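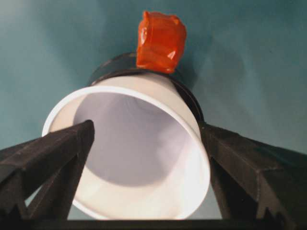
19 April 2021

I have kept far too many cups in my life. Paper ones, thin plastic ones, the ones from birthday parties that get rinsed and stacked because surely they'll be good for something. My aunt Hedvig was the same way, and I think I learned it standing in her pantry when I was seven, holding a stack as long as my arm while she looked for the lid to something else entirely.

So this spring I finally started using them up. Plain white is the best kind to begin with, I've found, if you're going to turn it over and dress it up. A dark band near the base, a scrap of something bright and crinkly on top, and already it's a little character, or a lighthouse, or a very small and serious hat. Ita Doherty from two doors down thinks mine are all lighthouses. Her grandson thinks they are all rockets. I let them argue it out over the fence and went back in to make more!

Orange is my favorite for the top bit. I tried yellow and it looked tired, and I tried a nice deep green that I'd been saving, and it simply disappeared as soon as I set the cup down anywhere in this house - which brings me to the other thing I've been meaning to write about, because so many of you asked after the last post.

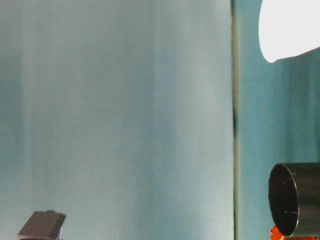 Blue-green has been my color for as long as I've had any say in the matter. Áine Corrigan once gave me a scarf in it and I wore that scarf until it was mostly holes. What I love is that it won't stay the same color for two minutes together. You get that milky, nearly white blue-gray, and then just past the thin dark line where the two surfaces meet it goes properly teal, and I couldn't tell you which I like better. I do notice the line, mind you. There's a stretch partway down where it turns almost black, and my eye goes to it every time. Cecilia says I should fill it or cover it or stop looking. I have chosen to keep looking and grumble.

Anyway, put a white cup against all that and it fairly shines, and a dab of orange positively shouts. I spent a whole evening moving cups from one spot to another with my tea going cold, just to see how they looked against the paler part and then the deeper part. The deeper part won for the orange. I'm still undecided about the red.

Next on my list is a proper row of them for Ayanda's shelf, with a different top on each, and I'd like to try a band in dark blue if I can find the roll I put somewhere safe last September. If any of you have ideas for tops, please do leave them in the comments. I've got plenty of cups.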